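Home Openings Stories Contact Search

Call for participants: evening sewing and mending group in Drorkstead

Noria is a small repair workshop for clothes and household textiles. We have worked in the same building on Carnegie Street in Drorkstead since 1976, first as a tailor's shop and later as a shared workshop. This autumn we start a new evening group and we are looking for 17 people who would like to take part in it.

The group will meet every Tuesday at half past six in the evening, for two hours. Participants learn to repair trousers, coats, bed linen and curtains, first by hand and then with a sewing machine. You do not need to have any experience. In the previous group we had persons who had never threaded a needle, and also one retired upholsterer, and both were welcome.

What we ask from you

You are at least eighteen years old. You can come to most of the meetings, and you tell us the day before when you cannot. You bring your own clothes to repair, washed, please. You are willing to spend the last four meetings on repairs for other people of the town, who leave their things with us in a bag with a name on it.

We do not ask for a certificate or a letter of motivation. A few lines about yourself are enough: what you would like to learn, whether you have a machine at home, and if there is some hour when you must leave to catch a bus.

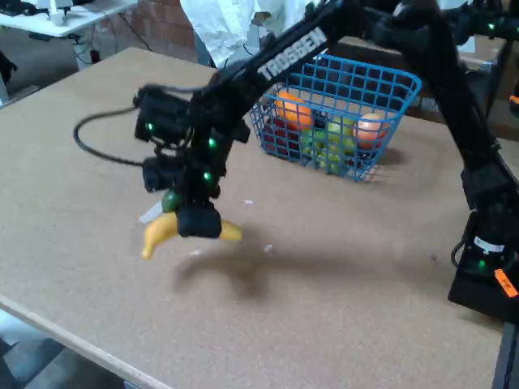

One participant from the last group wrote to us that the hand sewing in the first weeks felt too slow for her, and that she almost stopped coming before the machines. She stayed, and she asked us to say clearly in the next call that the first five meetings are only needle and thread. So we say it clearly. The machines come in the sixth meeting.

What we offer

The teaching is without payment. Thread, needles, chalk, buttons and simple zippers are included. For materials we ask a deposit of 50 dollars, which you receive back at the last meeting if you have come to at least two thirds of the evenings. If the deposit is difficult for you, write this in your message and we will find another way. It has no influence on who gets a place.

We have also a collection of 200 paper patterns which participants may copy at the workshop. The originals must stay in the cabinet, as many of them are old and the folds are weak.

The Bomex fabric store two doors from us gives leftover pieces to the group for practice. These are mostly cotton and some wool. If you have an allergy to wool, please mention it.

How to apply

Send your message by e-mail or put it on paper in the box by our street door. We read all messages in the order they come, but we try to have both beginners and people with some practice in the group. You will have an answer before the end of September. Those who do not get a place can go on the list for the spring group, which begins in April.

The entrance has two steps. A ramp is available, please ring the lower bell.

Comments

mossgreen: Is it allowed to bring leather? I have a jacket with a torn pocket.

Noria workshop: Thin leather yes, but only after the machine meetings start. We have one machine with the right foot for it, so you may need to wait for your turn.

Patchy_K: I was in the spring group and still use the blind hem every month. My curtains finally have the same length.

two left thumbs: Can my sister and I share one place and come on alternate weeks?

Noria workshop: We are sorry, this does not work well with the hand sewing part. Please apply each with your own message.

Previous Next Back to openings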